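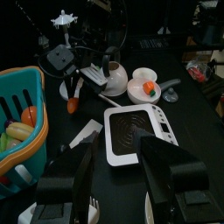 Figure 3. Induction cooktop and basket on a black tabletop.

3. Placement and First Use

This section covers the Prilunlow portable cooktop with firmware 2 or later. For built-in models, refer to the Carnier installation sheet.

3.1 Choosing a location

1. Select a flat, dry surface that can carry the weight of the cooktop and a full pot.
2. Keep the air inlet on the underside and the outlet at the rear clear on all sides. Do not set the unit on carpet, a tablecloth or paper.
3. Check the room temperature. The cooktop is rated for use in rooms up to 104 °F.
4. Move magnetic cards, hearing aids and similar items away from the cooking zone.

CAUTION: Persons with a pacemaker or other implanted device should consult a physician before using the cooktop.

NOTE: Metal work tables can pick up heat from the field. Use the insulating mat (sold separately) on stainless steel or aluminum tops.

3.2 Connecting power

1. Inspect the cord and plug. If either is damaged, stop and contact Prilunlow service.
2. Plug the cord directly into a grounded wall outlet. Extension cords and power strips are not permitted.
3. Wait for the standby light. The fan may run for a few seconds.

If the standby light does not come on, check the breaker, then try a second outlet on a different circuit.

3.3 Testing cookware

1. Hold a magnet against the base of the pan. If it sticks firmly, the pan is suitable.
2. Fill the pan halfway with cold water and center it on the marked ring.
3. Press POWER, then set the level to 3.
4. If the display shows a flashing pan symbol, the base is too small, not magnetic or not centered.
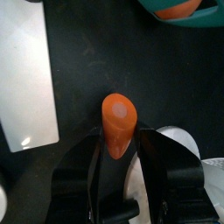

3.4 First heating cycle

1. Leave the water from the cookware test in the pan and raise the level to 7.
2. Run the cooktop until the water boils. A slight odor during this cycle is normal and does not return.
3. Press POWER to switch off. Do not unplug the unit while the fan is running.
4. When the H symbol goes out, wipe the glass with a soft damp cloth.

CAUTION: The glass is heated by the pan and stays hot after cooking – nearly 100 °C directly after a boil. Keep hands and plastic items off the surface until the H symbol has gone out.

NOTE: A hum or light clicking at high levels is common with layered pan bases. Reduce the level or use a heavier pan.

3.5 Locking the controls

Hold LOCK until the key symbol appears. Only POWER responds while the lock is on – hold LOCK again to release it. The lock setting is kept after a power failure.

Section revised October 16, 2021. Technical review: Mi-kyung Woo.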